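TELEOP CORNER – news from the simulated kitchen

18 January 2025

Quick one this time, deadline is tonight and the Iren write-up is still half done. So, the kitchen. For those who missed the December issue: we're collecting hand-driven demonstrations in the simulator, one person on the controller, one arm on the counter, one small job at a time. Pick it up, put it somewhere else, let go. Sounds like nothing. Try it with a potato.

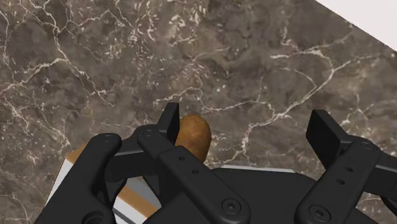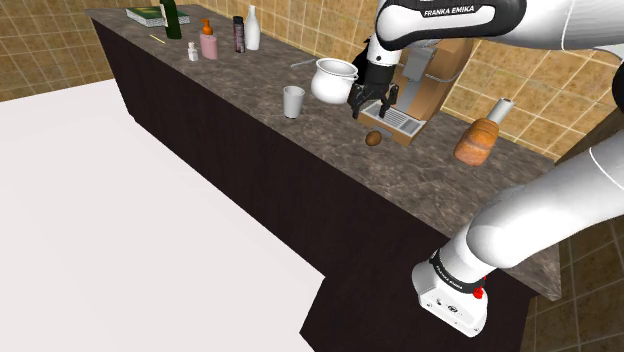 Potato up close in the first view, the counter and the arm in the second. Both rendered, kitchen set.

Where we are. Target for this round is 1000 good demos across all the kitchen tasks. We're past the halfway mark, not as far past as the plan says. Pick tasks are going fine. Place tasks slower, mostly people taking ages over the last little bit before they let go. Please don't. If it's over the spot and low, open the fingers and back off. A demo with a long hover at the end teaches a long hover, and we already have plenty of those from the Baert set.

Length – aim for under 60 seconds per demo. The short clean ones are worth more to us than the careful ones. If you've been fiddling for a minute and the thing still isn't between the fingers, hit reset and start over, no hard feelings, the log just skips it.

Some things that keep coming up:

Approach from above when you can. Coming in low and sideways works for tall things like bottles but on a full counter you'll clip the neighbors. One operator sent a whole row over last week trying to sneak in behind a cup. Reset, fine, but it takes a while to reload.

Use both views. The wrist view is great for the last few inches and useless for anything else, people get stuck in it and forget where the elbow is. Flip to the room view before any big move.

Square up before closing. Round things roll if one finger gets there first. Turn the wrist a bit, get the object in the middle, THEN squeeze. Slow on the trigger, you can't feel anything through it so you have to go by eye.

Don't correct in tiny jerks. If you're off, stop, think, one smooth move. The jerks all end up in the data and the trained policy shakes like it's had too much coffee.

Mistakes are OK. A missed grasp followed by a good recovery is a keeper, tag it "recovered" and leave it in. We want more of those, we've got about 50 and the Pravasgate people would like a lot more then that before they start the next training run.

Counter tops. Yes they change. So do the walls and floors, and the clutter gets moved around too. It's on purpose, several of you wrote in to report it as a bug. If the stone is dark and busy and you lose sight of the fingertips (they're black, we know) turn the scene brightness up one notch on your side. That only changes your screen, the recorded pictures stay as they are.

What IS a bug: objects sinking into the counter, the gripper staying shut after reset, and the controller going dead after you take your hand off for too long. First two should be fixed in the next build of Flollon. The third one we can't reproduce so if it happens to you please save the log before you restart, most reports so far came with no log at all.

New operators. We have 3 open slots for the next round. No robot experience needed, you get a practice session first with nothing recorded, and most folks are comfortable by the end of it. Left-handed setup is available now, finally. Sign up on the usual sheet, evening slots go first.

If you're already signed up, check your time, a couple of them got shifted when the Iren machine was moved and the sheet didnt send out notices.

Next issue: first results from the policy trained on the December demos, side by side with the hand-driven runs. Early look is mixed – good reaches, clumsy grasps. Video links will go in the same email.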